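Projektbericht im Modul Angewandte Fotografie
Paarfotografie ohne Posen: Was passiert, wenn man aufhört zu dirigieren?
vorgelegt von Algirdas Rimkutė
Abgabe: 1/10/19

1. Ausgangslage

Wer in Irotside heiratet, landet früher oder später vor der Mauer am Hunt. Der Hunt ist ein Hügel, die Mauer ist aus Backstein, und das Licht fällt dort am späten Nachmittag so schmeichelhaft, dass jedes zweite Verlobungsfoto der Gegend dieselbe Mauer zeigt. Davor: zwei Menschen, Stirn an Stirn, Augen geschlossen, als hätten beide gleichzeitig Kopfschmerzen bekommen.

Ich habe diese Bilder selbst gemacht. In den vergangenen zwei Semestern habe ich als zweiter Fotograf für das Studio Taltalel gearbeitet und dort gelernt, wie man Paare in kurzer Zeit durch eine feste Abfolge von Haltungen bringt. Stirn an Stirn, Blick über die Schulter, gemeinsames Lachen über einen Witz, den niemand erzählt hat. Die Abfolge funktioniert, die Kundschaft ist zufrieden, und nach der vierten Hochzeit konnte ich die Paare auf meinen Kontaktbögen nur noch an den Schuhen unterscheiden.

Daraus entstand die Frage dieses Projekts: Wie verändern sich Paarporträts, wenn der Fotograf keine Posen vorgibt, sondern nur einen Ort und eine kleine Aufgabe?

2. Vorgehen

Fotografiert wurden 9 Paare aus Irotside und Umgebung, jeweils in einer Sitzung von einer Stunde. Gesucht habe ich per Aushang in der Mensa und in der Bäckerei am Bahnhof. Die Bäckerei brachte mehr Rückmeldungen, was ich der Hochschule hiermit zur Kenntnis gebe.

Jede Sitzung bestand aus 3 Teilen. Im ersten habe ich klassisch dirigiert, so wie ich es bei Taltalel gelernt habe. Im zweiten bekam das Paar eine Aufgabe, zum Beispiel einen Kuchen gerecht zu teilen oder sich gegenseitig den Weg zum ersten Treffen zu erklären. Im dritten Teil gab es gar keine Anweisung. Ich sagte nur, dass ich noch ein wenig bleibe, und hielt dann den Mund. Das ist mir schwerer gefallen als alles andere in diesem Studium.

Die Ausrüstung blieb überall gleich: ein Gehäuse, ein 35er und ein 85er, kein Blitz. Insgesamt sind 2.900 Aufnahmen entstanden. Davon kamen 200 in die engere Auswahl, und diese habe ich den Paaren als kleine Abzüge vorgelegt, ohne zu verraten, welches Bild aus welchem Teil stammte. Jedes Paar sah nur die eigenen Bilder und sollte sie in zwei Stapel sortieren: »für uns« und »für die Verwandtschaft«.

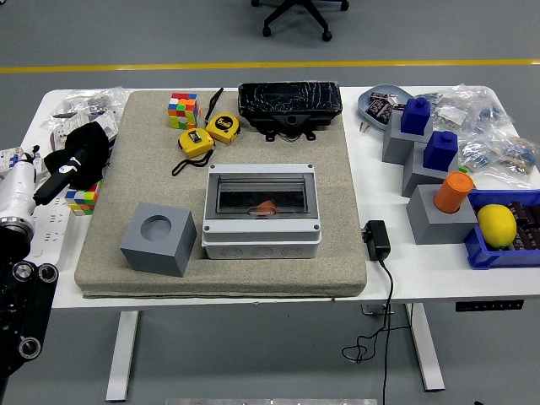

Die beiden Stapel waren ursprünglich als Notlösung gedacht. Ich hatte zuerst mit Schulnoten gearbeitet und festgestellt, dass verliebte Menschen keine schlechten Noten vergeben, jedenfalls nicht, solange der Fotograf danebensitzt. Mit den Stapeln ging es besser. Über die Verwandtschaft hatte jedes Paar sofort eine Meinung.

3. Beobachtungen

Die dirigierten Bilder wanderten überwiegend auf den Verwandtschaftsstapel. Sie seien »schön«, hieß es, oder »ordentlich«, und einmal: »Da freut sich meine Mutter.« Gemeint war das als Lob. Auf dem eigenen Stapel lagen vor allem Bilder aus dem zweiten Teil. Besonders beliebt war eine Aufnahme, auf der ein angehender Ehemann mit größtem Ernst ein Stück Kuchen verteidigt.

Der dritte Teil verlief anders als geplant. Ich hatte auf stille, intime Momente gehofft, wie man sie aus den Bildbänden kennt, die in Fotostudios im Wartebereich ausliegen. Bekommen habe ich zunächst Menschen, die ihre Hände nicht mehr unterbringen konnten. Ohne Anweisung stellten sich mehrere Paare von selbst Stirn an Stirn auf. Die Pose sitzt offenbar tiefer, als ich dachte, und ich kann Taltalel dafür nicht allein verantwortlich machen.

Brauchbar wurde es erst gegen Ende, sobald das Paar die Geduld verlor. Dann wurde über das Abendessen gesprochen, über Parkgebühren, in einem Fall ziemlich ausführlich über die Sitzordnung und einen Onkel, der auf keinen Fall neben der Band sitzen darf. Die Bilder aus diesen letzten Minuten gehören für mich zu den besten der Arbeit. Eines davon hängt jetzt großformatig in der Ausstellung. Der Onkel ist nicht eingeladen.

4. Schwierigkeiten

Das Wetter. Der Großteil der Sitzungen fiel in den Dezember, weil ich den Herbst mit dem Exposé verbracht habe. Im Park Raredard war es an zwei Terminen so kalt, dass der Unterschied zwischen Zuneigung und Wärmebedarf auf den Bildern nicht mehr sicher zu erkennen ist. Diese Aufnahmen sind trotzdem in der Auswahl geblieben.

Die Reihenfolge. Der dirigierte Teil kam immer zuerst. Damit ist nicht auszuschließen, dass die Paare später einfach lockerer waren, weil sie sich an mich gewöhnt hatten. Für eine saubere Gegenüberstellung hätte ich wechseln müssen. Das ist mir nach der sechsten Sitzung aufgefallen, also zu spät, um es zu ändern, und zu früh, um es zu vergessen.

Mein eigener Blick. Beim Aussortieren habe ich gemerkt, wie oft ich ein dirigiertes Bild behalten wollte, nur weil es scharf war und der Horizont gerade stand. Bei den anderen Teilen war ich strenger. Ich habe die Auswahl deshalb nach einer Woche Pause wiederholt und einiges ausgetauscht — nicht immer zu meiner Freude.

5. Umsetzung der Ausstellung

Gezeigt werden die Bilder im Flur vor der Dunkelkammer, jeweils als Paar aus einer dirigierten und einer freien Aufnahme. Auf Bildtitel habe ich verzichtet. Gedruckt wurde auf mattem Papier ohne Rahmen, gehängt mit Magneten auf schmalen Metallleisten. Die erste Leiste hing schief und wurde von zwei Kommilitonen für eine gestalterische Entscheidung gehalten. Ich habe sie trotzdem gerade gerückt.

Alle Paare haben der Veröffentlichung schriftlich zugestimmt; die Einwilligungen liegen der Arbeit im Anhang bei. Ein Paar bat darum, das Kuchenbild auch als Einladungskarte verwenden zu dürfen. Dem habe ich gern entsprochen.

6. Ausblick

Bei Taltalel darf ich im Frühjahr eine Sitzung nach dem neuen Muster anbieten, vorerst mit Kuchen und unter Aufsicht. Die Mauer am Hunt bleibt im Programm. Für die Fortsetzung möchte ich die Reihenfolge der Teile wechseln und Paare dazunehmen, die schon lange verheiratet sind. Zwei Zusagen gibt es bereits, beide aus der Bäckerei.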